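A Bright New Home for Tavarmont's Sorting Room

TAVARMONT — If you have walked past the old Moser building on a bright morning lately, you may have noticed that the paper has come down off the windows and that there are people inside again, which is a cheerful thing to see after so long. The community workshop that used to squeeze itself into the basement on Olport Street moved in at the start of August, and although there are still cables to tuck away and a few boxes that have yet to find their permanent spot, the place is very much up and going.

Olaia Marín, who has run the workshop for seven years, was happy to show a visitor in, and happier still to talk about tables. She has strong feelings on the subject (she will tell you so herself), and the ones in the new room were picked with a good deal of care. There is a glossy one that picks up the reflection of anything you set down on it, and there are pale wood tops on black metal legs, and she wanted all of them placed so that a person sitting down to work could look up and see clear across to the other side.

"In the basement you looked up and you saw a pipe," Marín said. "I ate my lunch looking at that pipe for years. I knew its every bump."

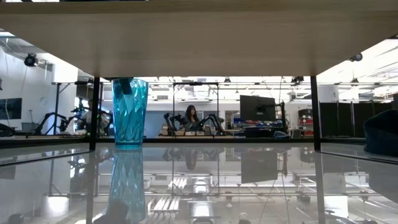

A teal tumbler on the glossy table, with a workbench and red storage bins across the room.

The bins are a story in themselves. When the workshop packed up the basement, everything small went into whatever would hold it, and a fair amount of it arrived on the other side of town in soup pots and shoe boxes. Loredana Pace, who took charge of the unpacking, decided then and there that it was all going to be sorted properly this time, and she has stuck to it. Red bins went on the shelves by the wall. Dark blue containers went near the desk, where people reach for things a dozen times an hour and do not want to get up. Her list of what goes where now has 288 lines on it, and she keeps a pencil tied to it with string so that anybody can add to it, provided they write neatly.

"I'm not strict," Pace said, laughing. "I just want to be able to find the tape!"

The desk itself is still a bit of a jumble, and she is the first to admit it. Her plan is to work from the shelves inward, so that the desk comes last, and she thinks it will take another month of odd hours here and there. In the meantime people are getting on with things around it, and drinks have settled into their own corner, well away from the workbench.

The room covers 900 square feet, and it feels larger than that, mostly on account of the light. Marín had worried that with so much glass along one side it would be hard to see a screen, and they did try the desk in four different places before anyone was satisfied.

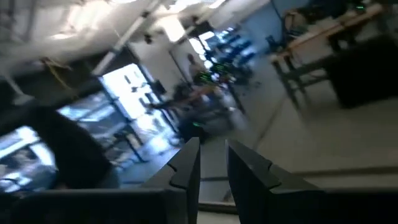

Even so, she would not trade the windows for anything. There are ceiling lights for the evenings, but she says she has often forgotten to switch them on until well past five, and that the regulars have started staying later than they used to without quite noticing that they are doing it. A couple of them have asked about plants. Marín has said yes to plants, as long as they stay off the tables.

Getting in has become easier too. The old entrance meant a flight of steep steps and a door that stuck in wet weather, and bringing in anything heavy took two people and some patience. The number 4 bus from Falonport stops at the corner, and Pace, who rides it most mornings, says she can be at the bench with her coat off within a few minutes of getting down.

Visitors are welcome to drop in and look around between 10 a.m. and noon through the end of the month. Anyone who lent boxes or pots for the move and would like them back should ask for Pace, who has them washed, labeled and stacked by the door.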